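Notice to the Residents of Rosser House

The management regrets to record that the quiet room on the second landing was found in disorder at the July inspection. Under Rule 28, footwear is to be left on the shelves provided by Arero and Company, and on no other surface. Residents will recall that the late Mrs Kever was fined for a galosh.
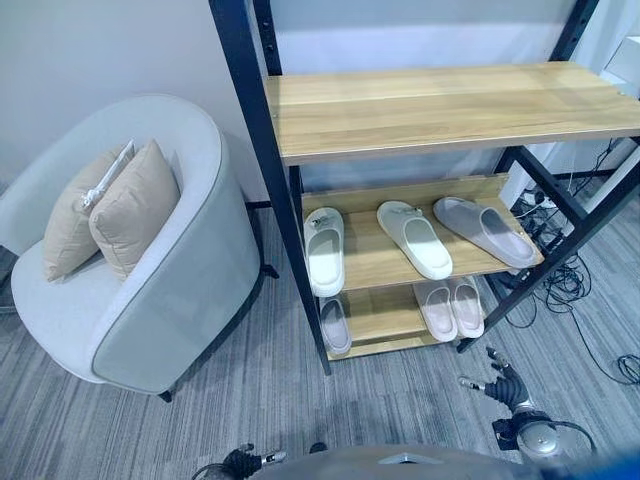

Hawi Berhe, appointed Keeper of the Room at 63, has read the rule aloud each evening to whoever was sitting there. It is her submission that the slippers move at night. She has entered this in the ledger 1,229 times, in the same blue ink. The pale armchair is to remain beside the shelves, with both cushions against its back, and the label is on no account to be removed from the one behind. One white slipper on the middle shelf is assigned to no resident. Miss Berhe has asked that it be left where it is, and the management, having sat up with her until 2 in the morning, has agreed. The door will be locked at dusk.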